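Wiping down the desk (finally)

20 October 2019

So I have been putting off cleaning my desk since, oh, March? I work at it, eat at it, and paint my nails at it when I think nobody from Zarkovano is going to call. And then last week I turned my keyboard over to look for the little feet and what came out of it could have fed a pigeon. Sesame seeds! I haven't bought a sesame bagel in ages.

Anyway, a few of you wrote after the closet post asking if I'd do the desk next, so okay, the desk.

Step one was taking everything off it. I mean everything – the pen cup, the mail, the three mugs (sorry), the lamp I never turn on, the cactus. It all went on the bed, which is a trick I stole from my aunt in Susatov. You can't go to sleep until the bed is clear, so you can't quit halfway. I did try to quit halfway. I lay down next to the mail for a bit and read a catalog.

The mail pile had a dentist reminder in it, two birthday cards I'd bought and never sent, and the warranty for a blender I gave away. I kept the cards. Somebody will have a birthday.

For the desktop itself I used warm water with a tiny squirt of dish soap, and an old T-shirt. White desks are so pretty in the store and then every coffee ring shows up like a crime. Most of mine came off with plain soapy water. The stubborn one, by the spot where I park my mug, needed a paste of baking soda and a few minutes of sitting before I rubbed it in circles. Go easy with that, though, it can dull a shiny finish, and I've got one cloudy patch from a previous desk to prove it. Then a second pass with just water, then a dry towel. If you skip the dry towel you get streaks and you'll be mad about it every sunny morning.

I wiped the wall behind it too, up to about shoulder height, and went around the outlet with a dry cloth only. There was a gray line where the old desk used to touch the paint. It's mostly gone now. If you squint, it's gone.

Okay, the keyboard. I love a keyboard with some color, and blue makes me happy before I've even had coffee. But the keys! You don't notice the grime because they're black, and then you tilt your head and the light hits them and you want to move out.

My routine, such as it is: unplug it first. Flip it over above the trash can and give it some good smacks on the back. Then a soft paintbrush between the rows, the cheap kind from a kids' set, working from the top left and dragging the crumbs down toward the space bar. Flip and smack again. After that, a cloth that's barely damp (I wring it out, then wring it out again, then roll it in a dry towel) goes over the key tops one row at a time. I bunch it up instead of folding it, so a bit pokes down between the keys. Hold the thing steady or hold the desk, whatever works, but it'll skate around on you when the surface is freshly cleaned.

The sticky keys get a cotton swab with a drop of rubbing alcohol. Shift was the worst, and I blame an orange from the Chambi market that squirted everywhere. Let it all dry before you plug it back in. I went and made lunch.

Whole thing took me an evening and part of a morning, mostly because of the catalog. I've put back less than I took off, too. One mug! The lamp has gone to live in the hallway and I don't miss it. 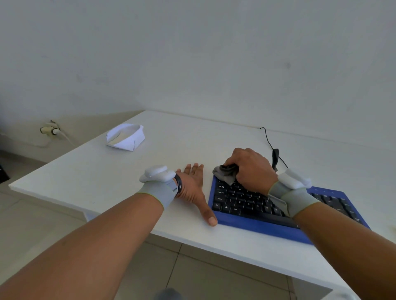 Ximena Toledo wrote in the comments on the closet post that she does her keyboard every 14 days without fail, brush first and cloth after, and that pulling the keycaps off is a waste of an afternoon unless you've spilled something. I'm with her on the keycaps. I pulled them all off once, years ago, and put the N and the M back the wrong way around, and typed like that for a whole week. Every 14 days, though? I admire it. I'm going to aim for every 28 and see how long I last.

Oh, and before I forget, the paper things. I've been folding little catchalls out of junk mail for paper clips and hair ties, and they're surprisingly sturdy – I'll do a post on the folds once I can make one without swearing.

Next up is the drawer at Skistinora, where I rent a studio corner, and which I opened yesterday and closed again right away. It has 4 tape measures in it and no tape. If you have a system for cables, please tell me, I'm begging.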